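Gallery: the Konent alignment tool at work

Konent is the piece of software that sits between our hand-held grippers and everything downstream. It takes the camera streams from a two-handed demonstration, works out where each gripper was at every moment, lines the streams up on one clock and writes out an episode that the Somboon planner can read. Most of our pages about it are release notes and config tables. We were asked for a page that shows the recording side, so this gallery has three views from one session, with notes on what the software is doing at each point.

The recordings use two grippers and a head-mounted camera. Each gripper sees the work from the hand's position and the head camera sees it from above. No view is complete, and the three lenses don't agree about much until they have been calibrated. Everything below was processed with the current Konent build and the default settings unless a note says otherwise.

1. Finding the other hand

One gripper's view, with the second gripper coming in from the left and its square black-and-white marker showing on the side. The ceiling lights are in view as well. Konent runs marker detection on every image before it does anything else, and a marker seen from the opposite hand gives us a direct hand-to-hand pose without going through the room map. We trust that measurement more than any other when the hands are close together.

Bright tubes used to be a problem here. The old exposure step averaged over the whole circle, so a few ceiling lights would pull the marker down into grey and the corner finder would give up. Exposure is now weighted toward the regions where a marker was last seen. In our test set of 1,153 short clips, the number with a lost marker at the start dropped to 258. Most of those left over are clips where the marker is turned away, and there isn't much software can do about that. 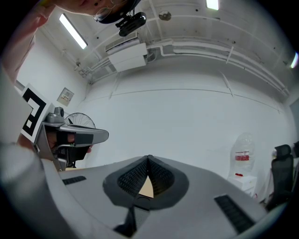 2. Something in the jaws

A yellow block is down in the slot of the near gripper, and the other gripper reaches across from the right with its marker cube. Two faces of the cube carry patterns that can be read from this side. The pose solver prefers two faces over one. With a single flat marker there are sometimes two tilt angles that explain the corners equally well, and the estimate flips between them. A second face settles it.

Grasp state is worked out separately. Konent compares the inside of the slot with a stored view of the same gripper holding nothing, and reports a value between 0 and 1. The planner treats anything over the threshold as held. Yellow on black is an easy case. Dark parts on black mesh are still hard and we label those by hand.

The plain white walls matter too. Visual odometry wants corners and texture, and a bare wall offers neither, so the tracker leans on the table edge, the tray, the furniture and the pipe run along the ceiling. If fewer than 20 good features survive from one image to the next, Konent stops adding to the map and carries the pose on inertial data until more come back. You can see this in the log as a line starting with HOLD. A few HOLD lines in an episode are normal. A long run of them means the pose should be checked before the episode is used.

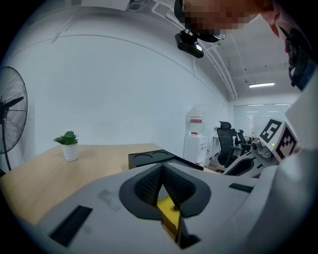 Reading time: 4 minutes

The tracker is the part of Konent that changed most this year. It used to process each stream alone and merge the results at the end, and any drift in one hand ended up as a hand that floated through the table. The merge now happens as the streams are read. All three cameras share one set of landmarks, and a landmark seen by two of them counts for more than a landmark seen by one. It is slower. A session that took some 90 seconds to process on the Lirberg workstation takes a good deal longer now, and we think that is a fair trade for poses that don't need fixing later.

3. The view from the head camera

Both grippers are over the near side of the table, beside and above an open black box with a yellow item and a marker pen in it. The head view is the one we use for planning. Somboon builds its rough layout from here: table plane, box opening, and an outline for each thing it may have to reach around, such as the small potted plant.

The lens bends the table edge into a curve, so the layout step has to undo the distortion before it fits a plane. We keep the original image next to the corrected one in every episode. Corrections get better over time and we like to be able to run them again.

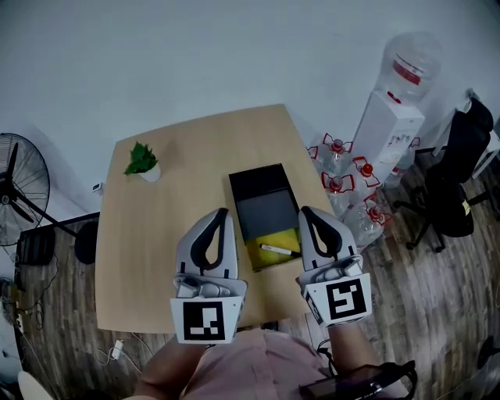

Segmentation labels come from Trastik, our annotation tool, which proposes outlines and lets a person accept or redraw them. Thin objects are where it needs the most help. It tends to break a long narrow shape into two pieces when something crosses it, and the planner then tries to avoid both pieces as if they were separate. The December build adds a merge key for this. Clear plastic is the other weak spot, although bottles away from the table can be left unlabelled because the planner ignores anything outside the reach volume.

Exports go out every Wednesday with the log, the calibration file and the Trastik labels in one folder. If you are loading them into an older copy of Somboon, set the pose format to version one in the import dialogue. The new format stores rotation in a different order and the older reader won't warn you about it.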